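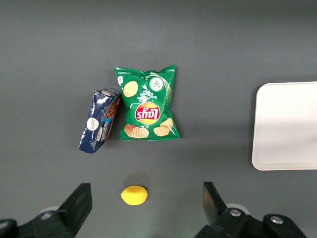

Baked Custard in a Water Bath

Makes 3 small custards. Adapted by Delali Appiah from the Valderrama recipe. Updated 17/07/2026.

What you need

333 g whole milk
2 whole eggs
1 egg yolk
55 g sugar
Vanilla extract, a small capful
Pinch of salt
Ground nutmeg (optional)

Making the base

Heat the oven to 325°F with a rack in the middle position. Set a kettle of water to boil. Place the baking cups in a deep metal pan with a folded dish towel underneath. The towel keeps the cup bottoms off the hot metal.

Warm the milk and salt in a small saucepan over medium-low heat until steam rises and small bubbles form along the side. Do not boil.

Whisk the eggs, yolk and sugar in a bowl until no streaks remain. Whisk gently – foam bakes into a pitted top. Pour in the warm milk in a thin stream, stirring the whole time. Stir in the vanilla. 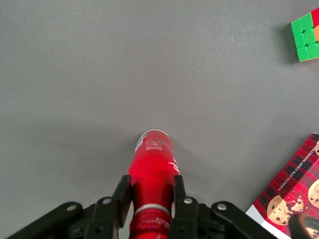
Red container with white script

Strain the base through a fine sieve into a jug with a spout. Let it stand for 14 minutes, then skim any bubbles with the edge of a spoon. Fill the cups to just below the rim. Add nutmeg now if using.

Baking

Put the pan on the oven rack first, then pour the kettle water into the pan until it reaches halfway up the cups. Lay a sheet of foil loosely over the top. Leave one corner open so steam can escape.

Check at 30 minutes. A finished custard is firm at the edge and moves slightly in the center when the cup is tapped. An instant-read thermometer in the center should show 175°F. If the center is still liquid, replace the foil and check again every 3 minutes.

Thick stoneware cups take longer than thin glass ones. Do not mix the two in the same pan.

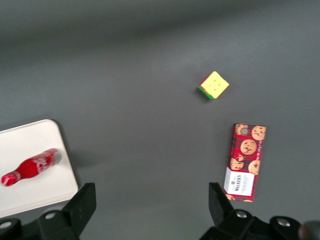 Lift the cups out of the water as soon as they are done. Custard left in the bath keeps cooking and will turn grainy. Cool on a wire rack, then cover and chill for at least 2 hours.

Notes

For a softer set, replace one whole egg with 2 yolks and start checking five minutes earlier.

Convection ovens: lower the setting by 25°F. The foil is still needed – the fan dries the surface quickly.

Keeps for 3 days, covered, in the refrigerator. Do not freeze.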